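Kennziffer HEL-VER-2, Bewerbungsschluss Ende Februar

# Redakteur:in Verifikation und Quellensicherung (m/w/d), 65 %, Standort Heltum

Momgate ist ein Recherchedienst für Auslandsredaktionen. Wir prüfen Angaben zu Entführungen, Festnahmen und vermissten Medienschaffenden in Konfliktgebieten und stellen die Ergebnisse den abonnierenden Redaktionen als Prüfvermerk zur Verfügung. Eigene Berichte veröffentlichen wir nicht. Die Stelle ist dem Ressort Verifikation zugeordnet (Leitung: Parveen Abeysekara) und zunächst auf zwei Jahre befristet. Eine Verlängerung hängt von der Finanzierung ab.

## Aufgaben

- Prüfung von Aussagen Dritter zu Entführungsfällen, insbesondere von Angehörigensprechern, Vermittlern und bewaffneten Gruppen
- Abgleich widersprüchlicher Darstellungen zu Ort, Zeitpunkt und Beteiligten
- Geolokalisierung und zeitliche Einordnung von Foto- und Videomaterial
- Erstellung von Prüfvermerken nach Hausschema (Befund, Quellenlage, Sicherheitsgrad, offene Punkte)
- Pflege der Falldatenbank Haworth einschließlich der Sperrvermerke
- Teilnahme an der Lagebesprechung um 8:15 Uhr, an Diensttagen verpflichtend

Zahlungsangaben, etwa zu Lösegeld oder Weitergabe von Geiseln zwischen Gruppen, werden nur mit zwei voneinander unabhängigen Quellen in einen Prüfvermerk aufgenommen. Die Entscheidung darüber liegt bei der Ressortleitung. Laufende Fälle unterliegen einer Nachrichtensperre, sofern die Angehörigen oder die entsendende Redaktion dies verlangen.

## Voraussetzungen

- Abgeschlossenes Volontariat oder abgeschlossenes Studium (Islamwissenschaft, Politikwissenschaft, Journalistik oder vergleichbar)
- Arabisch in Wort und Schrift, Niveau C1; levantinischer Dialekt passiv
- Deutsch und Englisch verhandlungssicher
- Nachgewiesene Praxis mit offenen Quellen: Satellitenbilder, Metadaten, Archivierung gelöschter Beiträge
- Sicherer Umgang mit Verschlüsselung von Datenträgern und Nachrichten

Erwünscht sind Kenntnisse in Kurdisch oder Türkisch sowie Erfahrung mit der Befragung traumatisierter Personen. Ein Sicherheitstraining für Krisengebiete wird nicht vorausgesetzt.

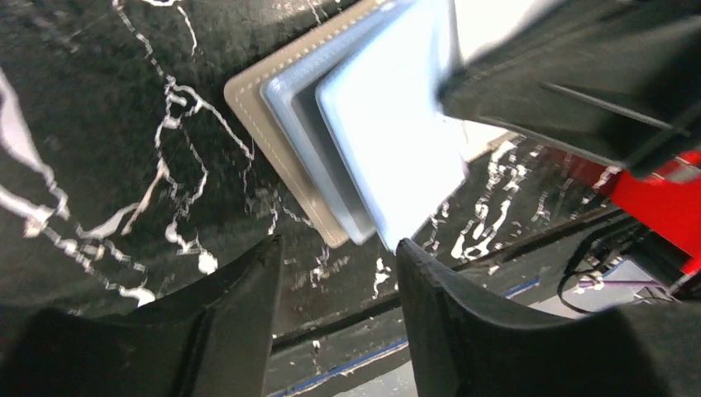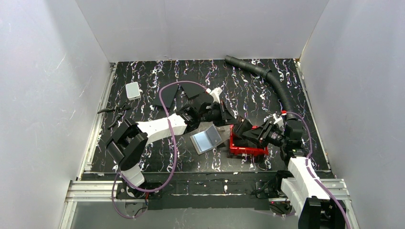
**Sind mit der Stelle Reisen in Konfliktgebiete verbunden?**

Die Tätigkeit wird vollständig vom Standort Heltum aus erbracht. Gespräche mit Quellen vor Ort führen freie Mitarbeitende, deren Einsätze Taner Kahraman koordiniert. Dienstreisen beschränken sich auf den Standort Vistholm und auf Fachtagungen.

## Konditionen

Der Beschäftigungsumfang beträgt 65 % einer Vollzeitstelle. Die Vergütung richtet sich nach der Haustabelle, Stufe R 10; Berufserfahrung wird bei der Einstufung angerechnet. Bis zu 60 % der Arbeitszeit können mobil geleistet werden. Ausgenommen ist die Arbeit an gesperrten Fällen, für die ausschließlich die Arbeitsplätze im Haus zugelassen sind. Rufbereitschaft fällt im Wechsel an und wird gesondert vergütet. Supervision findet während der Arbeitszeit statt.

Vor Vertragsbeginn ist eine Vertraulichkeitserklärung zu unterzeichnen. Nebentätigkeiten für Sicherheitsbehörden, politische Parteien oder Vermittlungsfirmen in Entführungsfällen sind ausgeschlossen. Andere Nebentätigkeiten sind anzuzeigen.

## Bewerbung

Einzureichen sind:

1. Anschreiben, höchstens eine Seite
2. Lebenslauf ohne Foto
3. Nachweise zu Abschlüssen und Sprachkenntnissen
4. eine Arbeitsprobe aus dem Bereich Verifikation mit Angabe des eigenen Anteils

Arbeitsproben dürfen keine Klarnamen ungeschützter Quellen enthalten. Unterlagen, die dagegen verstoßen, werden ungelesen gelöscht. Die Bewerbung erfolgt als einzelne PDF-Datei über das Formular auf der Stellenseite unter Angabe der Kennziffer.

Das Verfahren besteht aus einer schriftlichen Prüfaufgabe (Bearbeitungszeit 60 Minuten) und einem Gespräch mit Parveen Abeysekara und Lionel Pearce. Die Prüfaufgabe beruht auf einem abgeschlossenen Fall und wird nicht weiterverwendet. Reisekosten werden nach Vorlage der Belege erstattet.

Fachliche Rückfragen beantwortet Lionel Pearce, Fragen zu Vertrag und Einstufung Elsie Whiteley in der Personalstelle Vistholm, telefonisch zwischen 9 und 12 Uhr. Bewerbungsunterlagen werden nach Abschluss des Verfahrens gelöscht.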